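Minduvari

A small word list of kitchen and market terms, collected from cooks, stallholders and grandparents in and near Plindomberg. Version 3, maintained by Filipa Quintela.

What's in it

762 entries, one per line, in a plain tab-separated file. Each entry has the word as people say it, a spelling we settled on, a short meaning in everyday English, and the name of the town where we first heard it. There are 88 words for bread and dough alone, and I love every one of them! If you only open one section, open that one — the terms for stale bread go on for half a page.

What changed in this version

The Brinum words are in at last. They used to sit in a separate file with its own column order, and merging them meant checking every spelling again. We also split "soup" from "stew", which people had been asking for since the first release. Old entry numbers still work.

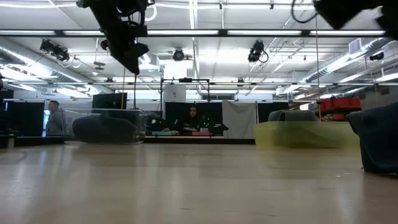 A long pale tabletop, with the lab behind it.

How the words were collected

We talked to people in 13 towns, mostly over lunch. Nothing was read from a script. Somebody would start on how to salt fish, someone else would disagree, and we wrote down what we heard. Spellings follow the Amaral system, with one change: long vowels are doubled, so the file opens fine in any editor.

Known gaps

Drinks are thin. So are words for tools, especially anything used for cheese. A few meanings are marked with a question mark where two towns gave different answers, and we kept both. Please don't treat the town column as proof of where a word comes from.

Using it

Free for teaching, cooking, games, crosswords, whatever you like. Please credit Minduvari and keep the town names with the words.

Adding a word

Send the word, the meaning and the town. A sentence using it is even better — the sillier the better! New entries go in every January.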